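Home / Tips / Playing Music At Home
Getting Decent Sound For A Listening Night In Your Kitchen

Most advice on hosting an album night starts with buying something. I doubt you need to. I put on the new Troltness record for friends in July with two old bookshelf speakers, and the fixes that helped were free.

Get the speakers off the counter. A folded dish towel under each one cuts the boom. Those Proltden foam pads may do the same job, but I couldn't hear a difference.

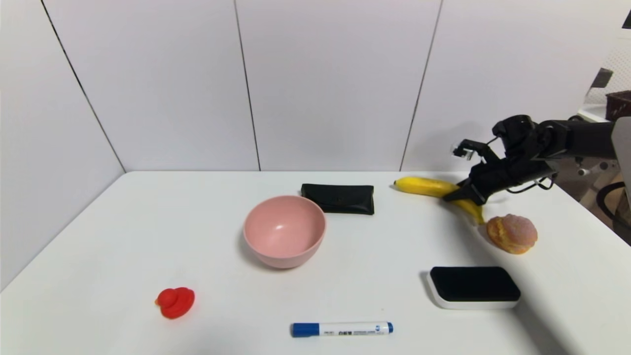
One reader objects that towels slide and that rubber jar grippers hold better. Fair enough — try those if your speakers are heavy.

Ignore the phone-in-a-bowl trick too. It gets louder, sure, and everybody sounds like they're singing down a drain. The post that pushed it has 3,805 likes, which tells me very little about how many people tried it.

Next, bare walls.

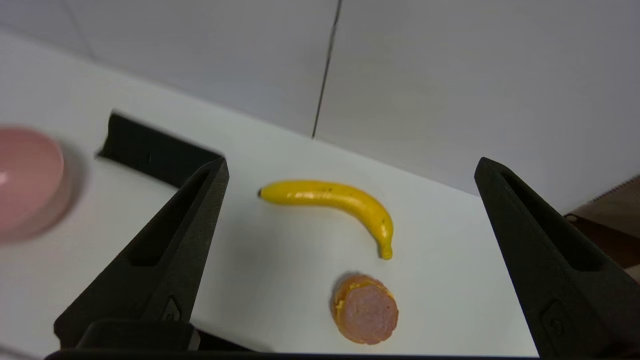 Hang a thick blanket opposite the speakers and clap. If the ring is still there, move the blanket before you go shopping for panels. Turn off the fridge fan if yours has a switch, and play the quiet track first to set the volume.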